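Chapter 4
Small Things in Small Boxes: Sorting and Storing Jewelry at Home

Before we get to the chapter proper, I want to tell you about a drawer in Vurnham.

It belonged to my aunt, Lutfa Samarakoon, and it was the top left drawer of a dresser she'd owned since before I was born. When she moved to a smaller apartment I offered to help her pack, and I said (very cheerfully, because I was young and had no idea) that I'd do the jewelry first and be done by lunch. Reader, I was not done by lunch! I was sitting on her bedroom floor at dinnertime with a pair of tweezers and a needle, picking at a knot the size of a walnut that had four necklaces, one anklet and part of a sewing kit in it.

I learned more about storage from that knot than from anything I'd read up to then, and a good deal of this chapter comes out of it.

The last chapter was all about big soft things, your bedding and coats and towels. Big soft things forgive you. You can fold a blanket badly and all that happens is a badly folded blanket. Jewelry is different. It's small, it's hard in some places and delicate in others, it hooks onto its neighbors, and a lot of it matters to people far more than what it would sell for. You'll need a slower hand here, and you'll need to ask the owner more questions than you did over the towels.

What you'll be able to do by the end

When you've worked through the chapter and the practice sheets, you should be able to sort a mixed lot of jewelry by type and by how it behaves, choose a tray or box that suits it, and set it all out so the owner can find a piece without digging. You'll also know when to stop and send something to a jeweler, which comes up more often than you'd think.

Words we'll be using

Bangle: a stiff bracelet that closes in a full ring and slides on over the hand.

Cuff: a stiff bracelet with a gap in it. It goes on from the side of the wrist.

Strung bracelet: beads on a thread, wire or elastic. I'll say "beaded" most of the time, like everybody does.

Spacer: a small bead or bit of metal that sits between the main beads.

Tray: anything shallow and open on top, with sides. A proper velvet-lined tray is a tray, and so is the lid of a shoebox.

Sort before you shop

Afroza Miah taught the evening class I took in Jayawardena, and she had a rule she repeated until we were all sick of it: you don't buy a single organizer until everything you own is out where you can see it. I've broken that rule twice. The first time I ended up with a lovely hanging thing with 17 pockets, every one of them too narrow for a bangle. The second time I'd rather not go into.

So start with a clear, soft surface. A made bed is my favorite, and I know some teachers hate it. They like a table with a towel on it. My feeling is that a bed is big and it's soft if you drop something, and if you work on a bed you have to finish before you go to sleep, so the job gets done. Pull the sheet tight first or the small stuff will roll into the folds. Then bring over one shallow tray for each kind of thing. One kind, one tray, at least while you're sorting.

Wrists first

I always begin with bracelets. They're the easiest win in the whole box, being big enough to pick up without fuss and mostly not tangled, and once they're gone the pile looks half the size. (It isn't. But your mood improves.)
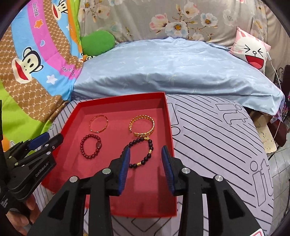
Put the stiff ones in first. A bangle or a cuff holds its own shape, so it tells you how much room it needs, and you can set it down and forget it. Beaded bracelets are more easygoing and will squeeze into whatever space is left over. What you do want to watch is how they sit against the metal. Lots of beads, garnets included, are hard enough to leave fine marks on a soft gold band, and a rough metal edge can wear at the thread the beads hang on. A bit of overlap while you're sorting is no big deal. For long-term storage, give each one its own spot, or lay a strip of felt between them.

Color helps more than people expect, too. Gold shows up nicely against red, and so do black beads, but dark red beads on a red tray can just about vanish in poor light. If you're sorting for somebody with weak eyesight, try a pale liner. I keep a roll of cream felt from Cutley in my bag and cut it to fit as I go.

Don't hang beaded bracelets on a hook if they're on elastic. They stretch under their own weight over time and then they never sit right on the wrist again. Lay them flat. Bangles can stand on a roll if you like the look of it, and Kumudini Bhuiyan, who shared my table in that class, used a paper towel tube with a sock pulled over it for years.

Ask before you judge

One more story and then I'll let you get on. I was sorting for a client, and I'd put a strung bracelet with a cracked bead in the "repair or toss" pile without thinking twice. She picked it right back out. Her brother had made it for her one August when they were kids, and the crack was the best part as far as she was concerned. It went in the front of the tray, where she could reach it.

I've asked about every single piece since then. It's slow, and I don't mind.

Try it yourself

Gather whatever bracelets you have at home, or borrow a few from a friend who trusts you. Sort them into stiff and strung. Lay them out in a shallow tray, stiff ones first, and then pick the tray up and walk across the room with it. Look at what moved. Write down which pieces slid, which ones ended up touching, and what you'd change about the tray, and bring your notes along when you start Section 4.1, where we take on necklaces and I finally explain how I got that knot out.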